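Skenier wrist-view grasp policy
Research release, 12/01/2018

Skenier takes its grasp decisions from the wrist view — the fixed view is used only for scoring. The authors report 253 successes in 445 attempts. We would like to see that repeated in a second kitchen before anyone orders it.

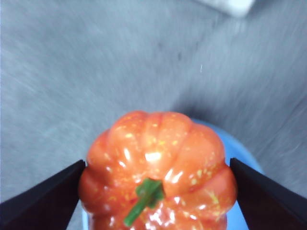
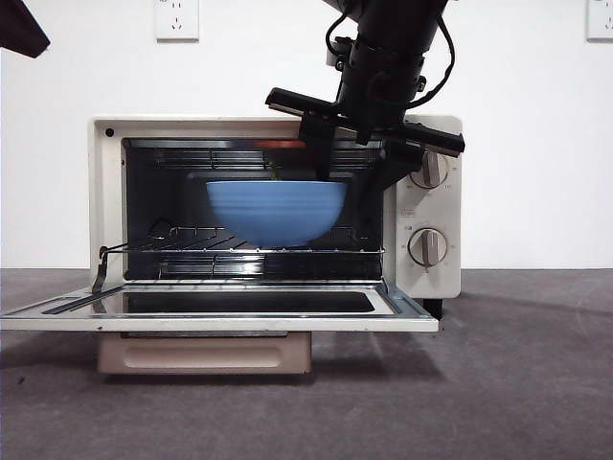 First picture: wrist view, pepper between the fingers. Second: fixed view, gripper at the toaster oven.

Glossy skins remain untested as a separate group. Contact: Rekha Nair.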